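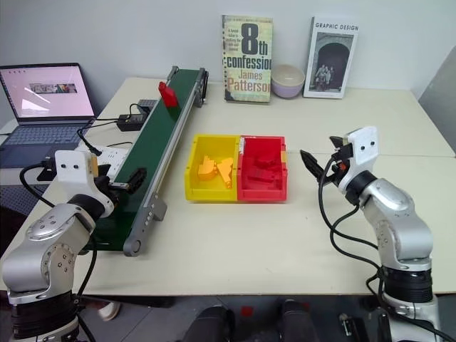 Who empties the bins when they fill up, Mohandas Nambiar wants to know, and does that person stay on the sorter rate or move to something else? He sent the question in after the last newsletter, and several people on the floor have asked it in other words since then. The short answer is that the returns team empties the bins, and the rate stays where it is until the end of the trial. The longer answer takes up most of this item.

For anyone who joined Hunora over the summer: Filline is the name we gave to the automated color sorting for loose Flurketti parts. Until now every returned Flurketti set has been opened, tipped out and sorted by hand at the long tables in the Lưu building. Filline takes over one step of that. Parts come along a belt, one robot arm works from each side, and the pieces go into bins by color. At the bench we are starting with yellow and red only. The other colors come later, and the clear parts may never come at all, as the system has a hard time seeing them.

Opening the boxes stays with people. So do checking for cracks, pulling out anything that isn't ours (coins, hair clips, parts from other makers' sets) and packing the finished bags. Anyone who has done a shift at the tables knows that color sorting is the dullest part of the job and also the part that hurts, mostly in the neck and the right wrist. It was picked first for that reason. It is also the easiest step to describe to a machine, and it would be wrong to leave that out.

What changes on shift

From August the returns team will work in two groups. One group opens and inspects, as now. The other looks after the belt: feeding parts on, clearing jams, swapping bins and spot checking what is in them. People rotate between the groups at the meal break, so that no one spends a whole shift on either side. The rotation was asked for at the staff meeting and was not in the first plan, which had fixed positions.

The spot check works like this. When a bin is swapped, you take out a scoop and look through it under the good lamp. If you find a wrong color, you set the whole bin aside on the gray shelf and write the time on the tag. You don't re-sort it on the spot. The gray shelf gets looked at by the Filline team in the afternoon, and they need the mistakes left in so they can see what kind they are. Please don't tidy up after the arms as a favor. Several well-meant bins were fixed by hand during the first tests and the team lost the information.

Bins go back to the same place they came from, yellow on the left and red on the right as you face the wall. They should touch. If there is a gap between them, small parts end up on the table.

Jams are cleared with the system stopped. There is a stop button on each side and you can use either one. You don't need permission, and a stop is not counted against you or your shift. If a cable has come down over the belt or looks as though it is rubbing, stop it and call someone, and leave the cable alone.

What it does to the numbers

The plan is written for 300 returned sets a day. The tables in Lưu handle 200 on a normal day, and the rest have been going into the overflow cage, which most of you have had to climb past. Filline is meant to close that gap. It is slower than a practiced sorter on any one handful and will probably stay that way for a good while. The gain comes from the belt running through breaks and from more people being free to open boxes, where the real holdup is.

If the gap doesn't close, we will say so in this newsletter and the trial will be looked at again. The overflow cage will be the easiest way for everyone to judge. If you can walk straight through to the loading door by the fall, it is working.

Jobs and pay

No positions in returns are being cut during the trial. That is in writing and a copy is on the board beside the time clock. After the trial, there will be fewer hours of sorting and more hours of inspection and belt work. Management has said it expects the total to come out even, but that part is an expectation and is not in writing. The staff representatives have asked for it to be put in writing before the trial ends, and the talks on that point are still open.

On Mohandas's second question, belt work is paid at the sorter rate for now. The representatives argued for the inspection rate from day one, on the grounds that spot checking is inspection. The company's view is that the job isn't settled enough to grade. What was agreed is that the job gets graded when the trial ends, and if it comes out higher, the difference is paid back to the first day. Keep your own note of the hours you spend at the belt. The time clock can't tell the two groups apart yet.

Temporary staff who come in for the busy months are the people with the most reason to worry, and the first information sheet didn't mention them. Sorting has always been where temps start. It takes no training and you can do it from the first hour. The current thinking is that temps will start on box opening instead, with an experienced person at the same table. There will be places for them this season. We have no answer for the season after that.

Training

Ánh Đàm is running the belt training. Each session lasts 2 hours and takes 4 people at a time, so expect to wait your turn. You will be paid for it, and it happens on shift. The sign-up sheet is by the kitchen door. If you work late shift, put an L next to your name and you will be given one of the evening places.

The first hour is about feeding and stopping. Parts should go on the belt with space between them. A heap will confuse it, and so will two pieces that have stayed clipped together, so snap them apart before they go on. The second hour is about bins, tags and the gray shelf. There is nothing to read beforehand and no test at the end. People who would like to learn more, including how the arms are taught a new shape, can tell Ánh, who is keeping a list for a second round of training.

Ánh has also asked us to pass on a few things that came up in the first session:

The arms move without warning when a new part reaches them. Keep your hands on your own side of the rail while the belt is on.

Lanyards go inside your shirt or in your pocket. Long sleeves get rolled up.

The bench is not a place for coffee, even for a minute.

If a gripper drops a piece on the table, leave it until the next bin swap. If it falls to the floor, it goes in the floor box like any other part and gets washed.

Things people have said

A few remarks from the comment box, with names left off where people wanted that. One sorter wrote that she likes sorting, that she gets through a podcast and a half per table, and that she wasn't looking forward to standing next to a machine all day. She can ask to stay mostly with the box group, within reason, and anyone else who feels the same should speak to their shift lead. Another person asked about the noise. The belt is quieter than the tape guns but it is constant, and ear protection will be on the hook by the door for those who want it. Someone asked if radios are still allowed in Lưu. They are, at the same volume as before.

There was also a complaint that the tables by the windows are the ones being removed to make room. This is true. The windows side has the floor sockets. The shift leads have been asked to look at whether the box opening tables could move over there as well, and the belt be turned to run along the inside wall. We will print what they find.

Next time: the new locker plan, and the answer to the question about parking behind Lưu. Comments on Filline can go in the box until the end of the month, or to the newsletter directly. If you don't want your name used, write that on the slip.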